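Abro hilo porque llevo toda la semana dándole vueltas a las naranjas de mi abuela y necesito contárselo a alguien que no sea mi marido, que ya se lo sabe de memoria el pobre. Va largo, aviso. Poneos un café.

Mi abuela hacía mermelada de naranja amarga todos los inviernos en la casa de Losinora. Una olla enorme, las ventanas empañadas y la radio puesta a un volumen que se oía desde la calle. Yo me encargaba de sacar las pepitas, que para una niña de seis años era el trabajo más importante del mundo.

La receta no estaba escrita. Bueno, mentira: estaba escrita en el reverso de un calendario de la caja de ahorros, pero solo ponía «naranjas, azúcar, paciencia» y una cifra, 21, que en casa llevamos toda la vida discutiendo qué significa.

Mi madre sostiene que son las horas de remojo. Mi tía, que son naranjas. Mi primo decía que era el día que le tocaba la peluquería, y mira, tampoco lo descarto.

Yo este año he probado la teoría de mi madre. 21 horas con las pieles cortadas en agua, las pepitas aparte en una bolsita de gasa (¡las pepitas no se tiran, que ahí está la pectina!) y al día siguiente todo al fuego muy despacito.

Las naranjas me las trajo Thomas Cattaneo, que tiene unos cuantos árboles en el camino de Longo y un corazón que no le cabe en el pecho. Le pedí tres kilos y apareció el sábado con dos cajas. Le dije que aquello era una barbaridad y me contestó que ya le devolvería tarros.

Total, que me puse a cortar pieles a las ocho de la mañana y a mediodía seguía cortando pieles. Si alguna vez lo hacéis, afilad el cuchillo antes. Yo lo afilé después, con un dedo ya vendado y bastante mal humor.

Lo del grosor es cuestión de gustos y de familias. Mi abuela la cortaba gordita, de las que hay que masticar. Mi suegra la quiere finísima, casi transparente, y cuando ve la mía pone una cara muy educada. Yo tiro a gordita, qué le voy a hacer, es como me sabe a enero. 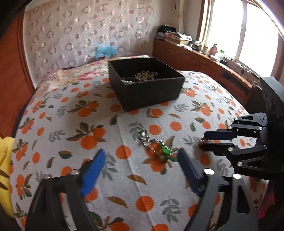

En casa lo de las naranjas llega hasta la colcha 🍊

Sigo. El azúcar. La receta clásica va kilo por kilo y a mí me parece demasiado, así que pongo unos 80 gramos por cada 100 de fruta. Si bajáis mucho más, sabed que luego os aguanta menos y tiene que ir a la nevera.

El punto lo miro como lo miraba ella: un platito en el congelador, una gota de mermelada encima, esperar un poco y empujar con el dedo. Si se arruga, ya está. Si corre, a seguir removiendo y a escuchar la radio. Tengo un termómetro de cocina precioso, regalo de cumpleaños, y sigue en el cajón con la etiqueta puesta.

Me salieron 31 tarros. No tenía 31 tarros. Tenía 12 limpios y con tapa decente, así que acabé bajando a la tienda de Estier a última hora, con el delantal debajo del abrigo, a comprar todos los que les quedaban. La chica me preguntó si era para un mercadillo. Le dije que era por mi abuela y me entró una llorera tontísima allí mismo, entre las pinzas de la ropa y los cubos de fregar.

Y es que cuando la probé, todavía tibia, en un trozo de pan, sabía a la suya. No parecida. La suya. Con ese amargor del final que de pequeña me hacía arrugar la nariz y que ahora es justo lo que busco.

Llamé a mi madre para decirle que tenía razón con lo de las horas. Silencio. Y luego: «Pues yo la última vez conté las naranjas». Así que nada, seguimos sin saberlo — y yo encantada de que sigamos discutiéndolo otros cuarenta años.

Me preguntan por privado si sirve con naranja dulce. Servir, sirve, pero añadidle el zumo de un par de limones y no esperéis el mismo carácter. La amarga se encuentra poco tiempo al año, así que cuando la veáis en la frutería no os lo penséis. Se puede congelar entera, además, y hacerla en octubre si os da la ventolera.

Los tarros de Thomas ya están apartados, con su cinta y su etiqueta. A los demás os voy avisando según pase por vuestro barrio. Traedme el tarro vacío de vuelta, por lo que más queráis.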